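Jastov P3 parallel gripper – service kit and finger set

The kit contains the parts you need to keep one Jastov P3 gripper in good order on a picking cell: two silver fingers, a set of screws, a short cable for the gripper side, cable straps and a small tube of grease. Order number 497. It fits all P3 grippers with the older and the newer wrist plate.

We made this kit after many questions from customers who pick mixed small things from a metal bin. In such work the fingers touch the floor of the bin many times per day, and the tips become round. Then a cup is still picked well, but a flat or thin thing slips away. Please check the tips every Thursday, or on any other fixed day, and change both fingers together.

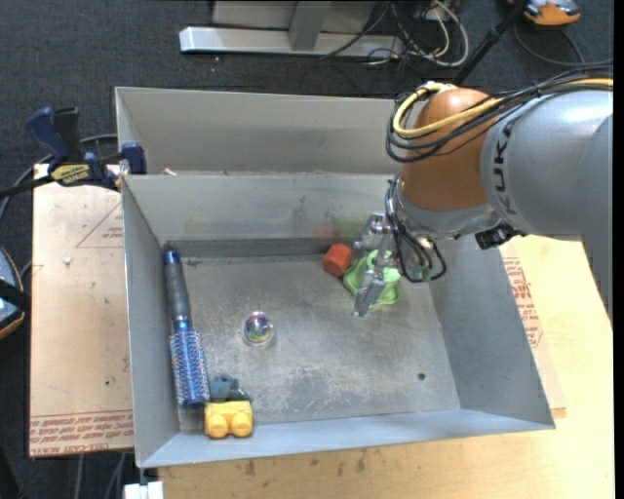

The cables need the same attention. They must have enough free length to follow the wrist when it turns, but a loop which is too big can catch on the rim of the bin. Move the arm slowly by hand control to all four corners of the bin and look at the loop each time. If a cable is pulled tight in one corner, open the strap nearest to the wrist and give it up to 3 cm more.

The bin itself must not move. A bar clamp on the rim is enough for most tables. After you have moved the bin, even a little, teach the floor height again before you start the automatic programme.

Changing the fingers

Stop the cell and switch off the power of the gripper. Loosen the 2 screws of each finger, clean the seat with a dry cloth and put the new finger on. Tighten by hand first, then with the key. Close the gripper slowly and check that the tips meet – if you see light between them on one side, loosen and set again.

Delivery time is 7 working days. Old fingers can be sent back to us for grinding.

Related items
Flellska bin insert, rubber
Bergeron cable strap, wide
Jastov P3 wrist plate

Clurach Cell Parts | Contact | Terms of sale | Back to top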